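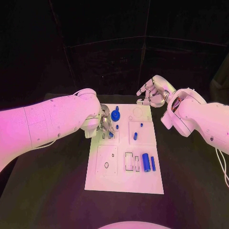 Cernevance – July

Section 4. Recording a Task by Remote Control

Use this section to record demonstrations on the Clanon peg board. It applies to stations with a gripper on the left arm and a jointed hand on the right. Joint limits and startup are covered in Section 3.

Before you start

1. Lay the white board flat on the table, with the blank space toward the robot.
2. Set the blue parts on the board. They do not have to stand upright. A cylinder lying on its side is a valid start position.
3. Check that the cables have enough slack for the full reach of both arms.
4. Raise the right hand clear of the board. In a one-arm task it stays there for the whole recording.

CAUTION: Keep people out of reach of both arms while remote control is on. The arms follow the operator without delay.

Recording

5. Open Dodau and choose New Task. Enter the task name and select the left arm.
6. Hold the enable pedal down and bring the gripper over the part. Close it slowly.
7. Lift the part and move it to the two-slot plate. Stop just above the slot and line up the part before you lower it.
8. Push down until the part seats. Open the gripper, move straight up, and release the pedal.
9. Press Save, or press Discard if the part was dropped. A second try within the same recording is allowed only in recovery sets.

Note: A recording can hold up to 145 seconds. Dodau stops by itself at the limit and keeps what it has.

Note: If the gripper tips slide off a small part, lower the grip force by one step and try again – more force usually makes it worse.

After the session

10. Park both arms and switch off remote control.
11. Export the set to the Owusu folder. Error 99 means the folder is full.

For training from a saved set, see page 178.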